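Irnotent Robotics Club
Minutes of the spring build meeting, Apr 15, 2026

Opened on time, with pizza already on the back bench. Minutes from the last meeting approved with one fix: the spare servo order went to Skornar, and the old minutes had it going to Statstead.

1. Table-clearing project

Most of the meeting went to this one, and what fun it was! The arm team reported 80 pick attempts with the plush food set since the last meeting. Of those, 40 were done with the old finger spacing and the rest with the new one. The new spacing is a clear favorite. Soft toys squash when the fingers close, so the team had been opening the jaws way too wide on the approach and bumping the neighbors on the table. With the narrower opening the arm comes in a lot more cleanly.

The ketchup bottle is still everyone's pet object. It's long and soft and it flops if you grab it up high, so the team now aims for a spot down near the base, with a finger on each side. There was a good long talk about whether the label confuses the color detector (red felt is easy to find, the label patch less so). Agreed to treat the whole bottle as one shape and leave the label alone for now.

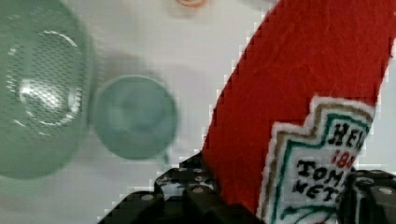

The see-through cups and bowls are the next big headache. Translucent green against a white table looks different every time somebody moves a lamp, and highlights keep getting picked up as separate objects. Two ideas came up. One is to turn the overhead light down and add a side lamp. The other is to collect more wrist-camera pictures under bad lighting on purpose and let the model learn from them. The group voted to try both, lamp first. Whoever gets to the lab first next time, please bring the clamp lamp from the storage room!

2. Schwaiger Challenge

We are in! Our entry was accepted and we have a 12-minute slot for the live demo. The rules let us choose our own objects as long as at least one is soft and one is see-through, so our table is pretty much made for it. The written report is due before the demo. An outline is in the shared folder, please add to it even if your part is only half done. Pictures and wiring sketches are very welcome.

3. Code

The grip-force branch was merged. It passed 91 tests and failed one, a timeout that only shows up on the old laptop. Left open. Reminder to write a real commit message (the one that just said "stuff" has been fixed, thank you).

4. Money and parts

Finger pads are almost gone. Order approved, Skornar again. The Statstead starter kits stay with the beginners' group until December, and they are having a blast with them.

5. Other business

Open lab for younger students: yes, we're doing it. They will get to drive the arm by hand and try to put the plush food in a bowl. Sign-up sheet is on the door.

Meeting closed. Arm team stayed on to keep testing.

Last updated: after corrections from the arm team
3 comments | 12 shares
Contact the club | © Irnotent Robotics Club | Back to top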